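Andport pilots told to bring their own ladder inspector

The port of Andport has settled its long argument over pilot ladders by agreeing that the pilots were right, that the shipping lines were right, and that everybody will be sent an invoice.

Under rules that take effect in February, any vessel calling at Andport with a freeboard of more than two metres will have its boarding arrangements checked before a pilot is asked to climb them. The check will be made from the pilot launch by a second pair of eyes, belonging to a person whose only job is to look at the ladder and say yes or no. If the answer is no, the ship waits. If the ship waits, the ship pays.

Pilots at the port have been asking for something like this for years. They refused 17 ladders last year, for faults that included frayed side ropes, steps hung at a jaunty angle and, in one case, a ladder secured to a handrail that was itself not secured to very much. The port's view at the time was that a refusal was a matter between the pilot and the master. The master's view was generally that the ladder had been fine in the last port.

Svetozár Gajdoš, who speaks for the Andport pilots, welcomed the change with the air of a man who has been handed back his own umbrella.

"We have always inspected ladders," he said. "We did it by standing on them. I am very happy that somebody has thought of a different method."

The lines have been less delighted. Gronow, which runs the feeder service between Andport and Omcombe, said it supported safe boarding without reservation and then listed its reservations over four pages. Its main complaint is about time. The feeder has a tidal window at Omcombe, and a ship held outside Andport for a replacement ladder can miss it by minutes and lose half a day. Gronow would like inspections to be done alongside at the previous port, where, it points out, the ladder can be looked at by someone standing on dry land with a cup of tea.

The pilots' reply is that the ladder seen over tea is not always the ladder seen at 4 am in a beam sea. Ships have been known to carry a good one and a usual one.

There is also the matter of who pays. The port first proposed a flat charge of 110 euros per call, to be met by every vessel whether or not its ladder was found wanting. The lines objected that careful owners would be paying for careless ones. The port then proposed charging only the ships that failed, at which point it was noticed that the scheme would go bankrupt if it worked. The version finally agreed has a smaller charge for everyone and a larger one for failures, and has the great merit of annoying both sides equally.

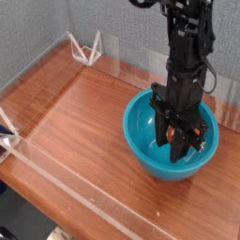

A robotic arm at work over a bowl.

Some of the heat has gone out of the discussion because of the length of time it took. The first working group met in a room above the harbour office and produced a paper of 15 recommendations, of which the port accepted the one about forming a second working group. The second group spent its opening session on whether the word "ladder" should include the combination arrangements used on high-sided ships, where a pilot climbs a rope ladder and then steps across to an accommodation ladder halfway up. It was decided that it should. Anyone who has made that step in winter could have saved them the morning.

Vetonex, which supplies ladders and manropes to ships at several northern ports, has said it will keep approved replacements in a store beside the Andport launch berth. A master whose ladder is refused will be able to have a new one delivered by launch, at a price the company describes as competitive. As there will be no other store beside the launch berth, this is difficult to dispute. The port says the arrangement is open to any other supplier who wishes to come forward, and that the lease on the only suitable building runs for several years.

Masters have raised a more practical point. A replacement ladder still has to be rigged by the crew, often the same crew that rigged the first one. The port has promised a printed card with drawings, to be sent up with the ladder. Gajdoš said the card was a good card and that he hoped people would look at it before the pilot was on the third step.

The rules also tighten what happens after a refusal. Until now a rejected ladder could be hauled aboard, rolled up and quietly put over the side again at the next port down the coast. Andport will now pass details of each failure to Omcombe, which has agreed to read them. Omcombe has not adopted the inspections itself and says it is watching with interest. Its own pilots are understood to be watching with more interest still.

Small craft and the harbour's own dredger are exempt. So are vessels that board pilots through a side door close to the waterline, although the door must be shown to open. That clause was added late, after a ferry captain remarked in a public meeting that his did not, always.

The port will review the scheme after its first winter. It will publish the number of ladders refused, the delay caused by each refusal and the total raised in charges, but will leave out ship names, at the lines' request. The pilots asked for the names to be included. It was pointed out to them that they already know the names, having been there.

The first inspectors are now being trained on the launch, and two have so far discovered that they are seasick. The port is still taking applications. Candidates need a current sea survival certificate, good eyesight and, according to the notice pinned up in the harbour office, "a willingness to disagree with people who are higher up than you".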